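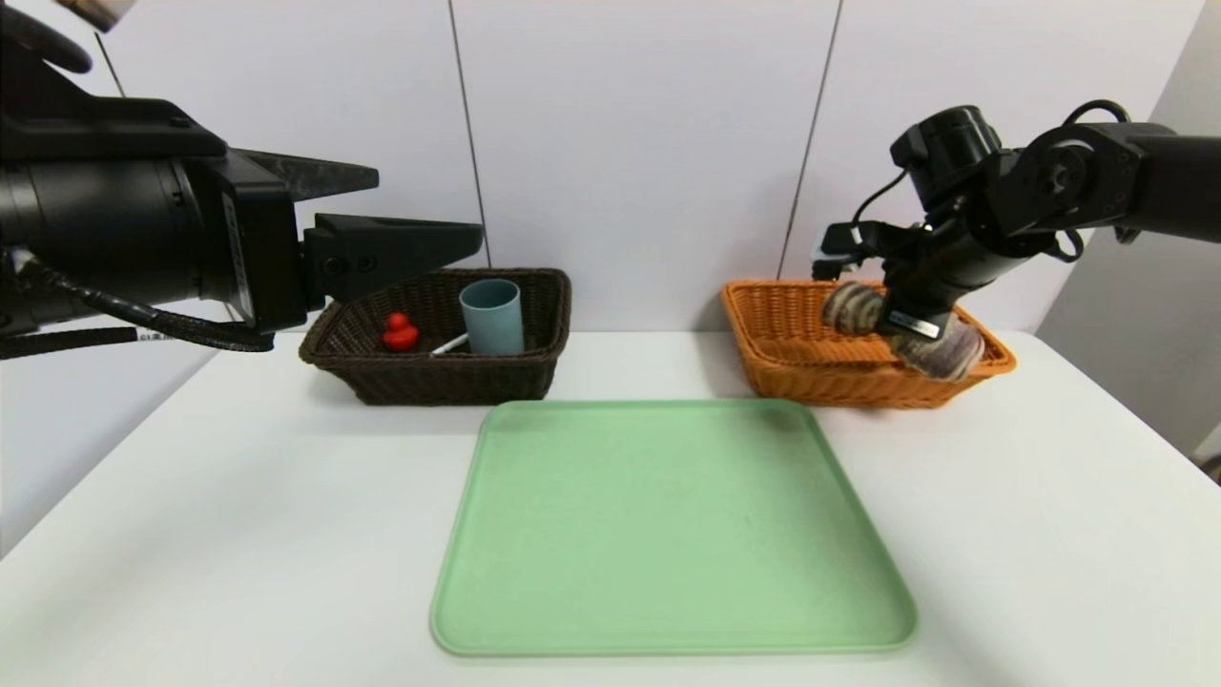
*Adjunto 1 - mesa blanca con dos cestas de mimbre y bandeja verde claro*

**Ticket 2760 - Escáner de etiquetas sin conexión**
Sede: Fuletville
Apertura: 25 sep. 2024
Equipo: Karppinen, firmware de julio

**Síntoma:** el escáner pierde la red a los 15 minutos de reposo. El servidor Ullurura registra `timeout` a los 700 ms.

**Pruebas**
- Cambio de canal wifi: sin efecto.
- IP fija: sin efecto.
- Ahorro de energía desactivado: 5 ciclos de reposo sin cortes.

**Causa probable:** el módulo de radio no renueva la asociación al despertar.

**Estado:** en espera - falta repetir la prueba en Unstead con el mismo firmware.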